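Skedel Community Tech Shop – minutes, October meeting

Called to order 6:30 p.m. Last meeting's minutes approved with one correction: the Igwe lot was 20 desktops. The monitors were never promised.

Item 1. Refurbishing the towers
The bench lead proposed opening every tower, checking the memory and drive, and passing the good ones to the Pukeo reading room. Several members doubted the labor was worth it. The estimate of 11 hours for the lot was called optimistic, and no one could say where it came from. 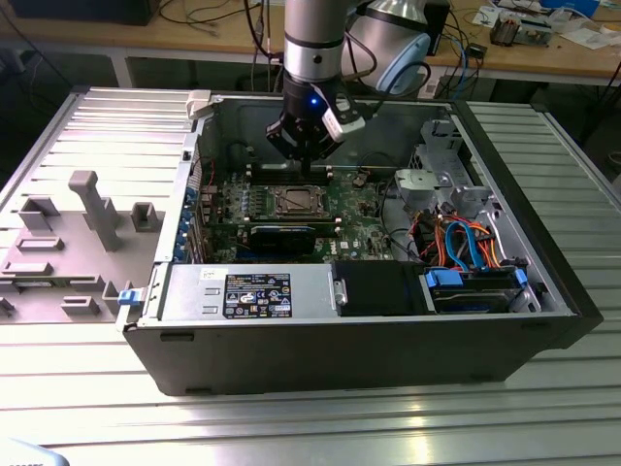

2 min read

The Dell tower was discussed at length. Supporters pointed to the blue drive rails and release tab as proof that these cases are easy to service. The chair replied that easy to open is one thing – having a machine anyone wants afterward is another. It was also asked whether side panels will be labeled, given the mix-up last spring. No clear answer.

Item 2. Parts budget
Nerkgate quoted $185 for used memory. Members asked for a return policy in writing. Tabled.

Action: bench lead to finish two towers and report actual hours. No further purchases until then.

Adjourned 7:40 p.m.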